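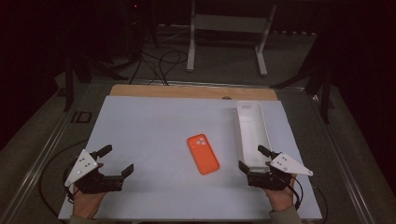 ## Phone case swap returns in November

The Cirnby phone case swap is back, and we can't wait! Last time 40 of you turned up at Liscombe Hall with cases that had outlived their phones, and most went home to somebody new (the sparkly ones vanished within minutes).

Doors open at 2 and the kettle goes on straight away. Bring up to 8 cases, clean and uncracked please, with a sticky note giving the phone model. Chargers and leads are welcome too, and the Lodirton repair group will be on the stage having a go at wobbly sockets and tired batteries.

Entry is free, but do drop some change in the bucket if you can. Our last three swaps raised £2,375 for the Oyelaran Reading Room, and the new children's shelves look wonderful!

Parking is behind the hall, by the bottle bank.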